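第四讲　小物件的收纳：链子、棋盘和桌上那些零碎

上回有人问我，为什么收纳课要花一整节讲链子。因为我自己吃过亏呀！有一年十二月搬家，我把几条细链子往袋子里一塞，到了新住处，解结解到晚上十一点，最后剪断了一条。所以这一讲我讲得比较啰嗦，大家多担待。

先说桌面。我的习惯是动手之前先把东西摊开，彼此隔远一点，别堆成一堆。折叠棋盘这类大件放到一边，小方块、小钟这些各占一块地方。浅色桌面最好用，细金属链掉上去，一低头就能找着（深色花桌布真的别用，我试过，眼睛疼）。

链子怎么拿？两头都要有着落。一手捏一处，让中间自然垂下来，先看看有没有打结的地方。有结就放回桌面，用指尖把结往外拨松，千万别两头一起使劲扯，越扯越死。 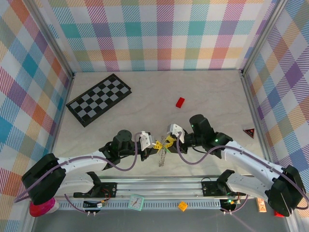
结松开以后再提起来，慢慢往盒子里放，让链子自己一圈一圈落下去。Olaia Arrieta 上学期的作业里用的是另一种办法，把链子穿过一截吸管，两端扣上，我觉得也很好，尤其适合出门带。不过太粗的链子穿不进去，大家自己量一量。

再说折叠棋盘。合上之前摸一遍折缝，里面夹了沙粒或者小棋子，压久了板面会翘。棋子另外装袋，袋子和棋盘放同一个抽屉，别分家！Nattawut Kaewkla 跟我争过这一点，他主张棋子全归“小件盒”，结果想下棋的时候翻了 40 分钟，后来他也不争了。

小钟放在坐下来抬眼就看得到的地方，别收进抽屉。颜色鲜艳的小方块之类，按“常用”和“不常用”分就够了，按颜色分好看是好看，可是坚持不了几天，我反正坚持不了。

盒子不必买贵的。我用的是 Plunmont 的浅盒，2 个叠起来刚好塞进书桌抽屉。要贴标签，字写大一点，写“链子”就好，别写“杂物”，写了杂物它就真成杂物了。

作业：选家里一个抽屉，全部拿出来，按今天的顺序整理一遍，写 300 字以上的记录，哪里卡住了就写哪里，不用写得漂亮。交给助教 Hinata Okabe，下节课前交齐。下一讲讲电线和充电头，请带一根你最讨厌的线来。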